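Student Projects — Packing & Storage
Aug 8, 2019 | by Liesbeth Kuipers
Reading time: 2 min

We use cookies to improve your visit. Accept / Manage settings

Project Clolter: final report (short version)

Aim. Find out if zip-top bags save space in a small suitcase compared with plain folding. Clothes only, no shoes. Four of us in the group, two packing and two writing down.

Method. One pile of everyday clothes, same pile every time. Stripes, hoodie, sweatpants, something beige. Everything laid out on a cutting mat becuase the grid makes it easy to fold to the same width. Fold, press flat, slide in, push the air out from the bottom up, close. Ten rounds in total. Erdem did most of the folding so the folds stayed similar — we swapped him out once and the widths went all over the place, so that round was done again.

Results. Thin tops good. Flat, stack well, easy to find again. Sweatpants the worst by far. The cuffs and waistband are gathered so they never lie flat, and the waistband makes a lump at one end of the bag. Best we managed was legs together, cuffs folded in to the knee, waistband last. Hoodie nearly as bad, hood has to go inside first or the slider catches on it.

Problems. Bags crease and then the closure doesnt line up. No proper scale for thickness, only a ruler. Should have ironed nothing or everything, we did a bit of both.

Next. Bigger bags for the thick things. Repeat in October with winter clothes if the table is free — jumpers will probably be harder.

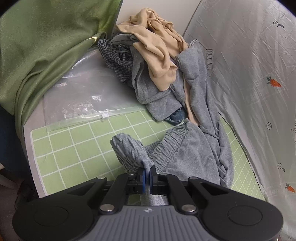

Fig. 1. Grey sweatpants on the mat, with a zip-top bag and more of the clothes behind.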